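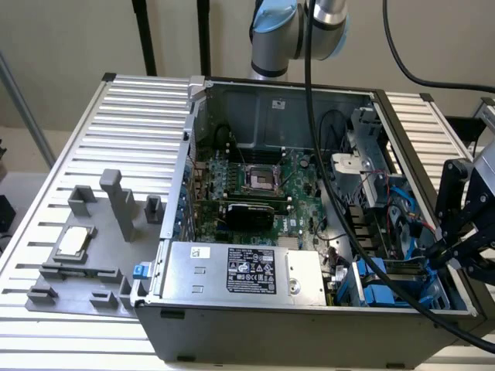
*The Rurkton PC Bench with a tower open on the slotted table and the parts tray to its left.*

## Rurkton PC Bench

Anyone who has tried to teach an arm to work inside a computer knows how fast the easy tabletop tasks stop being useful. The Rurkton is a complete station for recording that harder kind of work: arm, gripper, slotted table, fixed and wrist views, and a tray that gives small parts a place to sit. We love this one, and we use it every day ourselves.

The tray is our favorite bit. It's gray, printed, and easy to swap, with a square pocket for a processor and posts and clips for the rest. You can set it flat beside the case or stand it up in front of the ribbed panel, and both layouts are worth recording (a policy trained on one gets lost quickly in the other!).

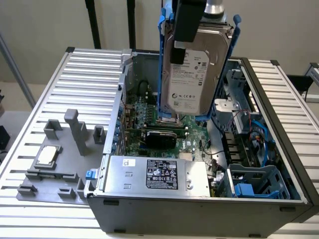 **Bulurthorpe, 7th March**

Drive caddies are the task we'd start with. The grip is simple, the blue plastic stands out well against the metal, and the trip between the bay and open air gives you a nice long motion to learn from. Our Arriaga set now holds 3,413 recorded episodes, split across 17 tasks, and Pascal Haberkorn is still adding more drive runs with the gripper coming in at odd angles.

Memory modules are a lot fussier. A long thin board has to line up with 2 slotted brackets at once, and small errors in wrist angle matter far more than they do with a caddy. Record these slowly and keep the failed tries, labeled as such.
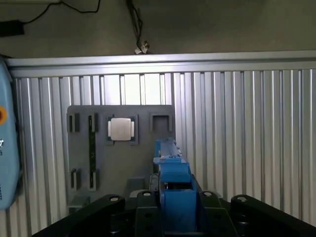
For that reason we store the wrist view at the full rate alongside the fixed one, with joint positions and gripper opening on the same clock. Files are split by episode, so you can drop a bad run without touching its neighbors.

**Included:** table, tray, 4 spare brackets, recording software
**Not included:** desktop tower
**Ships from:** Drerham
**Next batch:** September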